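Drirna Toy Library - your questions answered

Do I need to be a member to borrow?
Yes, but joining is easy and costs 8 pounds a year, which covers the whole family, grandparents included!
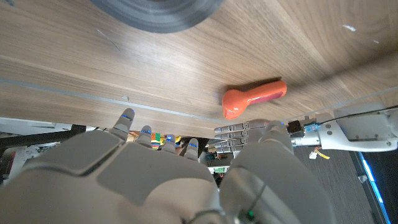
Page last changed: 3/16/20

How long can we keep things?
Two weeks as a rule, and we're happy to stretch that if a birthday falls in the middle - just ring before the toy is due back. 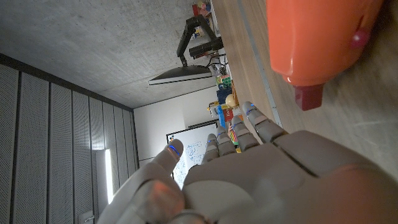
What if something gets broken?
Please don't fret, it happens to all of us. Pop the bits in a bag and bring them along, however small. We don't charge for ordinary wear,
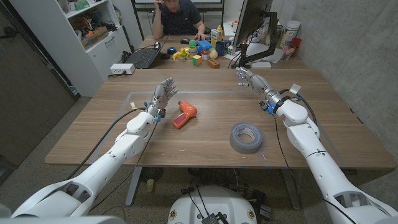 and even for a lost piece the most we'd ever ask is 2 pounds. Batteries aren't included, I'm afraid, so do keep a few in the drawer at home.

Are you open in August?
Yes, mornings only, from 9.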